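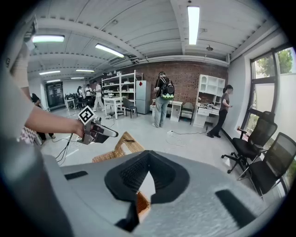

The big room at the open day, with one of the hand-held grippers in use on the left.

From: Kipchumba Owino
To: the list
Subject: Re: Anybody get to the Sendora open day?

> Hi all, I had to skip Sendora this time (car trouble, again) and I'm dying to know what it was like. Did they let you handle the grippers or was it all slides? And is it worth dragging the club over there for the next one in May? It's a long drive for us and I'd hate to turn up with 10 people and get a brochure.

Hi! Yes, I went, and no, there wasn't a single slide, hooray. They open up the one big room with the brick wall and you just wander in and people are already at it. I got there a little after 9 and stayed until they started stacking things away.

So the grippers. They're the kind you hold in your hand and work yourself, and the recording of what you did is what the robot learns from later. The metal one has a black-and-white square marker up on top so the software can tell where it is, and you do notice the cables when you turn your wrist. I got maybe fifteen minutes with it and I was terrible! Picking up a cup, fine. Putting it down where I wanted it, a whole other story. My depth sense went completely out the window and I kept closing the fingers too early.

The room is set up partly like somebody's home, with a fridge, an armchair, a white desk with cubbies, shelves with little things on them, so you have real places to fetch from and put back. I liked that a lot more than the usual bare bench. There's a workbench at the back too, near the glass door, and I spent a good while there asking about calibration.

They gave out numbers, which I wrote on my hand. The fetch-and-put-back set had 1,143 recordings going in and they threw out 75 of them, mostly drops and bad tracking, so 1,068 they can train on. Of those, 327 are with the softer finger pads, which they call Kiani (the older ones are Grullitz, don't ask me why). I asked if the soft ones do better and the guy said "with fruit, yes" and then got pulled away by somebody else, so that's all I have for you.

Things I'd pass on if you bring the club:

Wear sneakers, you're standing the whole time.
Get on the sign-up sheet for a turn as soon as you walk in. It fills up fast.
Eat first. Coffee only, and the Ritar people had drained it by 11.
Watch your feet near the desk, there are cables all over the floor there.

Would I do the drive again? Yep, though with 10 of you I'd write ahead and ask for a slot of your own, or half of you will be watching the other half. I can send you the contact off-list.

One thing I forgot to ask, and maybe somebody here knows: do they share the recordings, or only the trained model? I'd love to try a few of them on our arm.

Kipchumba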